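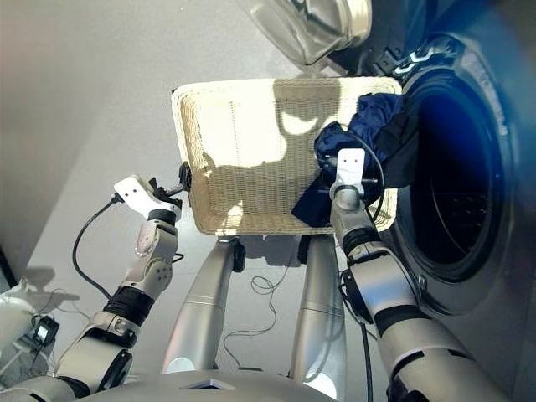 Cream wicker basket and navy garment at the front-loading washing machine, laundry room.

Partanen House: The Laundry Room
Gallery 4 of the Residence Guide

Partanen House provides furnished accommodation for residents of the Clusberg campus. The pages of this guide present the shared rooms of the building, together with the arrangements that apply in each. The present page concerns the laundry room on the lower level, which is open to all residents and their registered guests.

The room was refitted in February under the direction of Darius Ķēniņš, Head of Residential Services. The work covered the water supply, the drains and the electrical outlets, and the older storage bins were withdrawn in favor of baskets. Questions about the refit may be sent to the Residence Office, extension 732.

About the basket

The basket shown is rectangular, with a flat woven base and four low sides that flare slightly outward. The tight weave continues along the rim and the inner walls. In strong sunlight the pale cream color can look almost white.

Baskets of this pattern are available in the laundry room and are intended for carrying clothing between the machines and the folding table. They are not to be taken to bedrooms or used for long-term storage. A basket with a broken or lifting strand should be handed in at the Residence Office, where a replacement will be issued the same day.

Loading and unloading

Residents are asked to sort clothing before it is brought downstairs. Dark items, such as the navy garment in the photograph, should be washed separately from whites and from towels. Pockets should be emptied and zippers closed.

The basket should be placed directly in front of the machine when the drum is unloaded, so that sleeves and hems do not trail on the floor. Small articles are easily left behind in the fold of the door seal, and residents should check it before leaving. Wet clothing may remain in a basket for up to 19 minutes while a dryer is in use. After that time it may be moved to the drying rack by the next resident.

Detergent is not supplied. Liquid and powder are both permitted. Fabric dye is not.

Hours and access

The laundry room opens at 6:30 a.m. and closes at 10:00 p.m. The machines are out of service on Friday mornings for cleaning of the filters. Entry is by residence card. Residents of Lida Wing should use the east stairway, and residents of Clivitness Wing may use either the east stairway or the elevator.

Lost property

Articles found in the machines or baskets are kept in Room 196 until the end of the term. Inquiries should be addressed to Tarmo Dambrauskienė, Residence Office, and should include a short description of the item and the day on which it was washed.

Previous page: The Kitchen
Next page: The Reading Room
Return to Residence Guide contents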